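Cesodau hand-held gripper kit, firmware 2
August 19, 2020

I have had the Cesodau kit since February. It is a hand-held gripper with a wide fisheye camera, sold with a mount, a charger and a license for Wevow, the program that turns recordings into training clips. The full set cost me $951. The gripper alone is $494, but then you have to write your own sync code.

Most reviews stick to blocks and cups. I wanted soft and irregular objects, so my list has cloth, wrapped flowers and plastic bins on it.

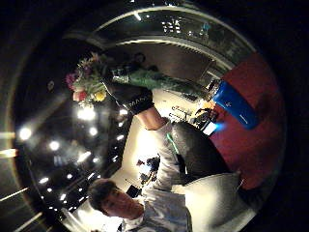
Grip force is set in software and defaults too high for stems. I dropped it to 53 on the Wevow scale and left it there. The scale has no units, and the manual does not say how it maps to force at the fingertips. I asked support and got a link to the same manual.

Tracking is the better half of the product. It holds up indoors as long as there is enough texture in view. Plain fabric at close range is the hard case, and I would plan for rejected clips there.

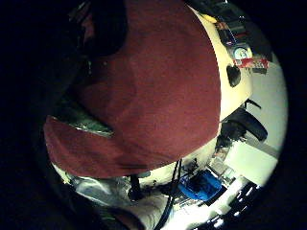 Export is slow. Wevow writes every clip twice, once raw and once cropped, and the raw copy cannot be turned off. Dirceu Moura posted a script that deletes the raw files after a checksum, and I now run it after each session.

I also looked at the Uibo grip. It is lighter, but the fingers are not replaceable, so I passed. The Lalau finger pads fit the Cesodau with one screw swapped for a shorter one, M3 x 6.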